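Ticket 9-86 — Dryer stops mid-cycle, unit 3, Gravine laundry room
Opened 2/16/20 by Lucimara Batista
Assigned: Lakmal Haque
Status: waiting on part

Reported problem
Dryer quits around 20 minutes in. Drum stops, light stays on, timer keeps counting. Clothes come out damp. Other two dryers fine. Tenant already cleaned the lint screen.

Log

1. Checked breaker and outlet. Both ok. Ran it empty on low, full cycle, no stop. Ran it again on high with towels and it quit.

2. Pulled the vent hose off the back. Packed with lint at the elbow, cleared it. Ran high again, got further but still quit. So not just the vent.

3. Asked Lucimara what she normaly puts in. Mostly T-shirts and kids stuff, small loads, nothing heavy. Told her to use low heat for now and fold whatever comes out dry, hang the rest. 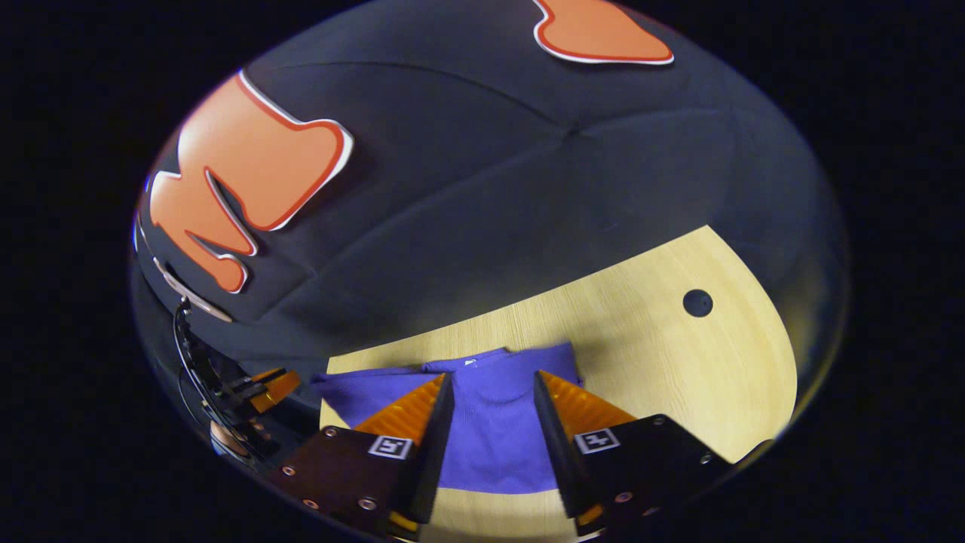
4. Meter on the thermal cutoff. Reads open when warm, closes again after it sits. Pretty sure that's it. Motor sounds normal, belt has no cracks.

5. Ordered cutoff and thermostat as a set from Giterberg. They say early March. Called Lis too, out of stock.

Note from Bożena Żak, office
Please put a sign on unit 3 — got two more calls. Refund the coins if anybody asks, I'll sort it out.

Reply, Lakmal
Sign is up. Low heat only untill the part is in. Also the wall vent flap outside is stuck half shut, needs a ladder. Opening a seperate ticket for that.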